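News > Press Room > Events

Mandent Opens Druvska Automation Hall to Visitors

Some 1,000 guests attend Thursday open day; household handling cells shown at work

DRUVSKA – Mandent welcomed customers, students and local residents to its automation hall on Thursday for the company's first public open day at the Druvska site. Visitors were able to walk the full length of the hall, watch robots at work and speak with the engineers who build and maintain them.

The hall covers 2,638 square meters and houses the company's test cells, a small machine shop and a training room. It was completed in September and has until now been open only to staff and project partners. Doors opened at 9 a.m. and the last tour left the lobby at 4:30 p.m.

The longest lines of the day formed at the Wunel cells, where pairs of robot arms carry out ordinary household tasks on a tabletop. Wunel is a joint project of Mandent and Tzanetos, which supplies the enclosures and the aluminum framing. Work at the cells covers the handling of dishes, clothing and small bathroom items, and the teams change the objects and the table covering often so that the arms are not trained on a single setting.

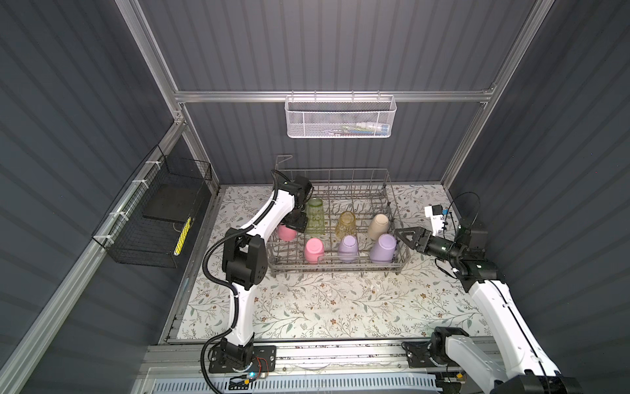 Two arms at a dish rack in one of the Wunel cells. The cups and glass tumblers are set upside down.

Drinkware was chosen for the main demonstration at the request of the project partners. Clear and tinted glass is harder for a camera to read than a plain matte cup, and a mug handle can point in any direction. Engineers explained how each arm plans its approach and how the two are kept from crossing paths over a shared rack. Guests were also shown the review station, where staff go through recordings and mark the attempts to be kept. The project has logged 1,393 dish handling runs at Druvska to date.

A separate program for schools filled the training room through the morning. A total of 442 students took part in short sessions on safe work near machinery, basic wiring and careers in maintenance. Each group finished with a tour of the machine shop.

Mandent described the open day as part of its commitment to the town. "People in Druvska see our trucks and our parking lot every day, and they have a right to know what goes on inside," the company said in a statement. "We were pleased by the number of questions, and by how practical they were."

Tzanetos also had staff on hand to discuss the enclosures, and said it expects to deliver further units to the hall under the current agreement.

Group visits for schools and trade associations may be requested through the Mandent front office. Visitors must wear closed shoes, and children under 12 must be accompanied by an adult.

Comments (3)

gearbox_dad: Took my two kids after lunch. The line for the cup robots was long but it moved. Is there going to be another one in the spring?

Hillside Resident: Nice day out, parking was a mess – please use the north lot next time.

tmk: Would have liked more time at the machine shop. The lathe operator was very patient with us.

Contact Press Office | Copyright Mandent. All rights reserved. | Back to top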